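Cisuris arm kit: teaching the water dispenser task

This page explains how to set up the water task with the Cisuris kit, the 600 version. You need one free outlet and a dispenser which stands on the floor.

1. Put the base in front of the dispenser and lock the wheels.
2. Open Mai, the control program, and choose New task.
3. Mark the two taps on the screen. Red collar is hot, light blue is cold – please mark only the cold one as allowed.
4. Set the speed to 18 for the first tries.

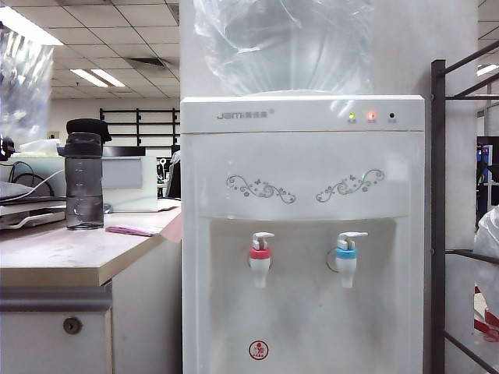 Save the task and run it 3 times with an empty bottle before you use water. If the arm stops too early, mark the tap again, a little lower. Reflections on the jug can disturb the search, so keep the search area below the front panel.

Questions about the kit go to Pallavi Joshi at Grovilley.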